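Lab trains two-armed robot on cluttered tables to handle clothing

Researchers at the Vlachopoulos lab say a two-armed robot got better at picking up clothing after they stopped clearing the table before each training session.

The group released its results in January, together with a set of 2,376 recorded picks called Lellard.

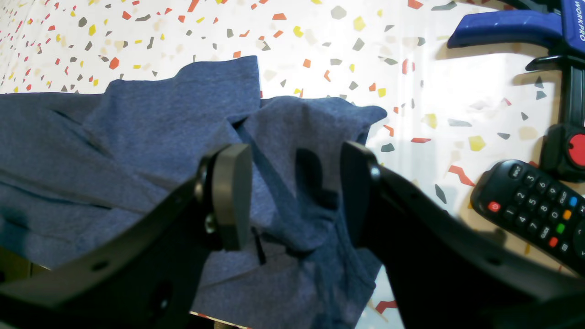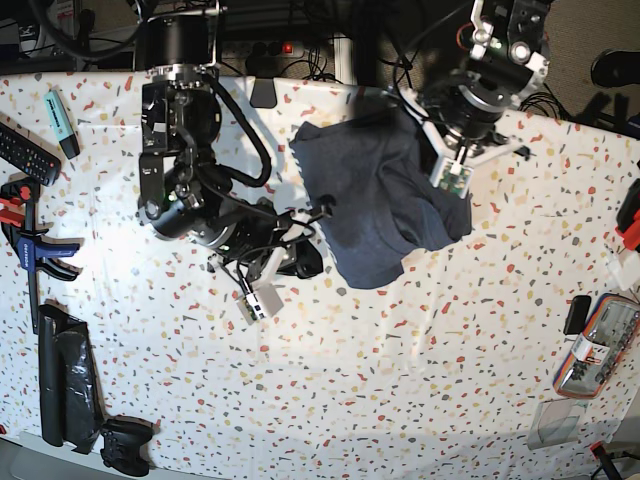
Blue cloth held in a robot gripper, seen at close range (first) and with both arms in view (second).

Cloth is hard for robots because it has no fixed shape. A shirt dropped twice will land two different ways, and a grasp that suits one pile may catch a single thin layer on the next. Most earlier training at the lab used a bare surface and one garment at a time.

For Lellard, operators left household items and tools on the table and moved them between sessions. The tablecloth was patterned as well, so that the software could not find the garment by looking for the only thing that stood out from a plain background.

The team trained one model on 500 picks from the older bare-table recordings and a second on 500 picks from Lellard. Each was then given 700 attempts at lifting a single garment from a cluttered table. The model trained on Lellard completed 336 more lifts than the other one.

Both models had trouble when a garment lay flat with no raised fold. The group plans to record more of those cases and to add towels and socks.

Dilberg, which makes sorting equipment for commercial laundries, paid for part of the work. The recordings can be requested through the lab's website.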